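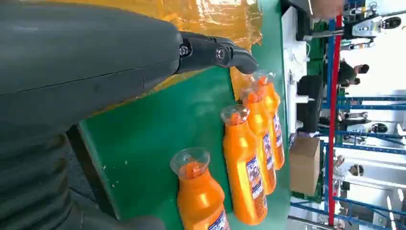

4. Recording demonstrations with the wrist camera

This section covers the pick task with capped bottles. Complete Section 3 (arm homing and camera check) before you start. If the station has been moved or the gripper has been removed since the last session, repeat Section 3 even if the software reports a valid calibration.

4.1 Before the first episode

1. Turn on the controller and wait for the Lurkent recorder to show READY. The recorder will not accept a task name until it does.

2. Check the bolts on the gripper, the one near the base and the one at the finger pivot. Tighten by hand with the short key. Do not use a power driver.

3. Wipe the camera lens with the dry cloth in the accessory bag.

4. Place the green board on the station and clamp it. Scuffs and small marks on the board are acceptable. Replace the board if it rocks when you press on a corner.

5. Set out the bottles in a loose row with the caps on. Leave enough space for one finger of the gripper to pass between neighbors. Do not line them up with a ruler. The Inley training set needs natural variation in spacing and angle.

6. If the task sheet calls for film, lay the orange-yellow sheet across the upper part of the board. Let it wrinkle. Glare on the folds is wanted in these recordings.

Note: Do not clear the background. People, shelving and other machines may stay in view as long as everyone on the floor has signed the recording form.

CAUTION: Keep hands off the board whenever the arm is enabled. The gripper closes at the same force on a hand as on a bottle.

4.2 Recording an episode

1. Select the task name from the list. Do not type a new one. Misspelled task names are the most common cause of rejected batches.

2. Move the arm to the start pose with the leader handle. The camera should show the gripper and at least one full bottle cap.

3. Press the left pedal once. The recorder beeps and the timer starts. Each episode may last up to 60 seconds.

4. Approach the target bottle from above and to one side. Move at a steady speed. If you need to stop and think, stop completely. Small nervous corrections are harder to learn from than a pause.

5. Close the gripper below the cap, on the neck. Lift the bottle clear of its neighbors, move it to the drop area given on the task sheet, and open the gripper.

6. Return to the start pose and press the left pedal again to end the episode.

7. Mark the result as Success, Partial or Fail. Tipped bottles are Partial if the target bottle still reached the drop area.

Note: Keep failed episodes. Use Discard (right pedal, held down) only when the recording itself is bad, such as a frozen camera or a task started under the wrong name.

8. Reset the bottles by hand with the arm disabled. Change the order of the row and turn at least one bottle so its label faces a different way.

4.3 Session length and quotas

A full session is 100 episodes. Take a break at the halfway point and disable the arm while you are away. Operators should not run two full sessions back to back.

The Skinwood set held 3,971 accepted episodes at the June export. New sessions are added to that set unless the task sheet names Jelínek, which is stored separately and uses a different gripper.

4.4 Uploading

1. Close the session from the Lurkent menu. Wait for the file check to finish.

2. Connect the network cable. Wireless upload is disabled.

3. Select Upload, then confirm the number of episodes against your paper log.

If error 143 appears, one or more episodes have camera and joint data of different lengths. Open the session, sort by Status, and move the flagged episodes to the Hold folder. Upload the rest. Review of held episodes takes place every Wednesday.

CAUTION: Do not power off the controller during the file check. The session index is written last, and a session without an index has to be rebuilt by support.

For gripper finger replacement, see Section 6.

We use cookies to remember your language and manual version. Accept all | Manage settings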